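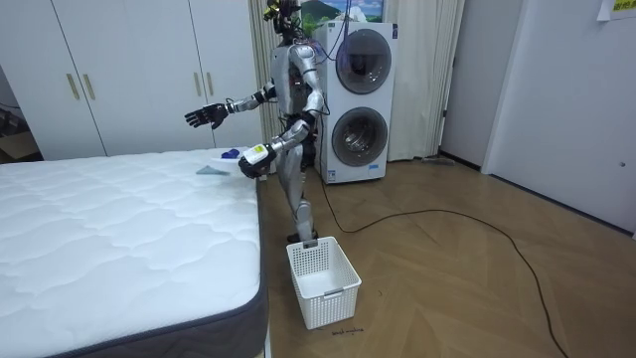 FOR IMMEDIATE RELEASE

September 28, 2020

Hunari asks Australians to stop buying mattresses at half past four on a Sunday

Mattress retailer Hunari today launched Sleep On It, a plain-language guide to buying a bed, along with a policy its own sales staff have described as "brave". From this week, any customer who walks into a Hunari showroom in the last hour of trading will be given a cup of tea, a copy of the guide and a polite suggestion that they come back another day.

The company says its returns records point to one kind of shopper above all others. They've had a long day, they've been to several shops already, one of the children is under a display bed, and they would agree to anything with a pillow on it.

"We have sold a great many mattresses to people who were really just tired," said Dymphna Daly, founder and managing director of Hunari. "Lie down on a kitchen bench at that hour and you'd think it was lovely. We'd take the money, they'd take the mattress, and then we'd all meet again a month later and be a bit awkward with each other."

The guide runs to 36 pages and is free. It covers size, firmness, delivery, warranties and the difficult matter of what to do when two people who love each other want different beds. It doesn't contain the word "cloud", which Ms Daly had removed from all company material in her first year and which she says keeps creeping back in.

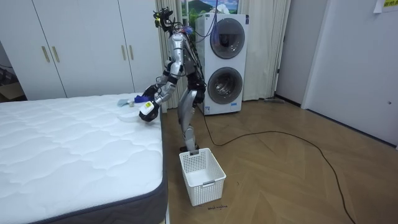

Firmness gets the longest chapter. There's no shared scale in the trade, so one maker's medium is another maker's footpath, and Hunari admits that its own labels haven't always helped. The guide tells shoppers to ignore the label, lie in the position they sleep in and stay there long enough to get bored. It recommends taking off your coat and shoes and putting your phone in your bag. Sitting on the edge and bouncing twice, the method used by most of the adult population, is described as "a good test of a trampoline".

Couples are asked to lie down together, without discussing it first, and then write their answers on separate cards. The company tried this at its Geelong showroom over winter. Ms Daly reports that it led to better choices, and to one conversation in the car park that staff could hear from the loading dock.

There is also a chapter on stairs. Every Hunari delivery driver was asked what customers should know before ordering, and every one of them said to measure the stairs. Several said it more than once. The guide now has a fold-out page for sketching the route from the front door to the bedroom, with space to mark the light fitting, the bannister and the turn at the landing that the last owners swore was wider than it looked.

"People will measure the room to the millimetre," said Ms Daly. "Then a queen size gets halfway up and lives there for the weekend. I've seen a family climbing over one to get to the bathroom."

New trial terms

Alongside the guide, Hunari is changing the terms of its home trial. Customers will have 60 nights to decide, and the trial will begin on the night the mattress is first slept on, not the day it's paid for. The old rule caused trouble for anyone who bought a mattress, put it in the spare room and then waited for the painter.

One exchange is included at no charge. A second exchange carries a collection fee and a phone call from Ms Daly, who would like to know what's going on.

The range has also been cut back. Hunari will now sell 4 models where it used to sell a whole wall of them:

Rikeo, the firm one, for people who sleep on their backs and have opinions about posture.

Urio, in the middle, which is what most people go home with after lying on all the others.

Kulletti, the soft one, best suited to side sleepers and anyone who has given up on getting out of bed quickly.

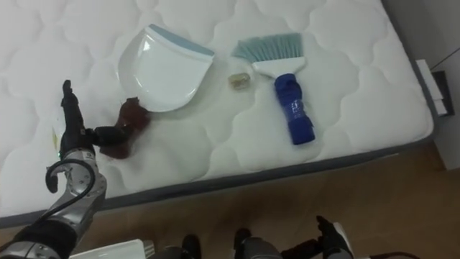
Kulletti Split, which is soft on one side and firm on the other, and was named by a couple who'd rather not be thanked.

Models dropped from the range will be sold at reduced prices until the end of December or until they run out. Warranties on mattresses already sold aren't affected. Spare legs and slats for older Hunari bed bases will stay in stock, including the odd-sized ones from the company's early days, for which Ms Daly has apologised before and is happy to do so again.

Old mattress collection

Customers having a new mattress delivered can ask for the old one to be taken away for 3 dollars, a sum that doesn't cover the cost but does, the company has found, stop people booking a collection and then changing their minds. Mattresses should be stripped and dry, and ready on the ground floor where possible. Drivers are allowed to refuse anything they don't like the look of and aren't required to explain themselves.

The company asks customers to check under the mattress first. Items returned by drivers in the past year include passports, a set of bagpipes in its case, and a birthday card with the money still in it, addressed to somebody who was turning seven and is now at university.

How to get the guide

Sleep On It is available in all Hunari showrooms, and can be posted to any address in Australia on request. A large-print edition is on the way. Bookings for quiet weekday morning visits, with the music off, can be made by phone or at the counter.

About Hunari

Hunari is a family-owned mattress and bed base retailer based in Geelong, Victoria. It began in half of a former tyre shop, and on very hot days the original showroom still smells a little like one.

Media enquiries

Interview requests for Dymphna Daly should be sent to the Hunari head office. She's available most mornings. Please don't ring at half past four on a Sunday.

ENDS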